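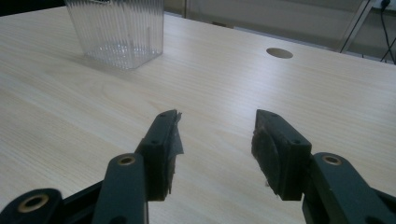

How to set up a clear cup for toothbrushes and picnic cutlery

A ribbed plastic cup with a square base is one of the handier things to keep at home. It takes up less room than a round one, it pushes flat against a wall or the back of a shelf, and you can see at a glance what is in it. This page covers choosing one, cleaning it, working out what will stand up in it, and keeping it from turning cloudy.

The same method works for toothbrushes at the basin and for light plastic cutlery in a kitchen or caravan. Use a separate cup for each.

What you need

One clear plastic cup with a flat, square base
Washing-up liquid
White vinegar
An old soft toothbrush kept for cleaning
A lint-free cloth
A tape measure or ruler

Time: 12 minutes, plus drying.

Choosing the cup

Height matters more than width. A cup of 9 cm suits most adult toothbrushes. Anything much shorter and the brush leans out at a low angle and may pull the cup over when it is knocked. Anything much taller and the bristles end up near the rim, where they pick up whatever is sitting there.

Ribbed walls are a matter of taste. They hide water marks better than smooth ones and give you something to grip with soapy fingers, but the grooves need a brush to clean properly. I have used both the Drullow and the Eratico cups and there is little between them. The Drullow is slightly heavier at the base. The Eratico stacks, if you are buying several.

Step 1. Clear a space

Work on a table or worktop with nothing else on it. Wipe it down first and let it dry. A plastic base slides on a wet surface, and you want to know in step 4 whether the cup tips by itself or was simply skating about.

Step 2. Wash the cup

Use warm water, not boiling. Thin clear plastic can warp at 60 degrees, so keep it out of a hot dishwasher cycle unless the label says otherwise. Put a drop of washing-up liquid in the cup, half fill it, and run the old brush up and down each groove. Pay attention to the corners of the base, where toothpaste settles and hardens.

Rinse twice. Stand the cup upside down on a rack until it is dry inside. If you use a cloth, press it into the corners with a fingertip and take it out again without rubbing, as rubbing scratches.

Step 3. Sort what is going in

Lay everything out and put it into two groups, bathroom and kitchen. Throw away brushes with splayed bristles and any cutlery that has cracked.

Plastic knives want a closer look than forks and spoons. Run your eye down the teeth and check for stringy bits or a broken point. Crumbs lodge between small serrations, so scrub across the blade, then along it. If there is a raised badge or maker's mark moulded into the plastic, go over that as well, because grease sits around the edges of it. Knives go in the cup with the serrated part pointing down and the smooth end up.

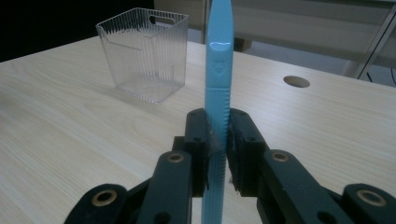 Step 4. Test the balance

Put the longest item in by itself and let go. It should come to rest in a corner with the cup flat on the table. Now tap the side of the cup lightly at the rim. If it rocks and settles, it will do. If it goes over, use a heavier cup or put a few clean glass pebbles in the bottom - flat ones are easiest to rinse.

Step 5. Put the brushes in

Toothbrushes go in handle first with the bristles up. Hold the brush close under the head and lower it slowly until the end touches the base. Dropping it in chips the plastic over time. Put no more than 2 brushes in a cup this size, in opposite corners, so that the heads do not touch.

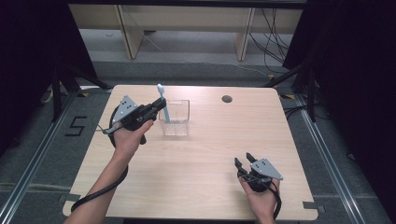
A light-blue toothbrush at the cup, bristles up.

Step 6. Choose where it lives

Keep the toothbrush cup where air can get to it, away from the toilet and out of direct sun. A closed cabinet is tidy but the brushes stay damp. The cutlery cup can go in a cupboard once everything in it is dry.

Looking after it

Tip out any water each morning. Wash the toothbrush cup once a week as in step 2. If the plastic goes cloudy, fill it with equal parts white vinegar and water, leave it for an hour, then brush and rinse. Cloudiness that stays after that is usually fine scratching and will not come out.

Last updated 10/08/2023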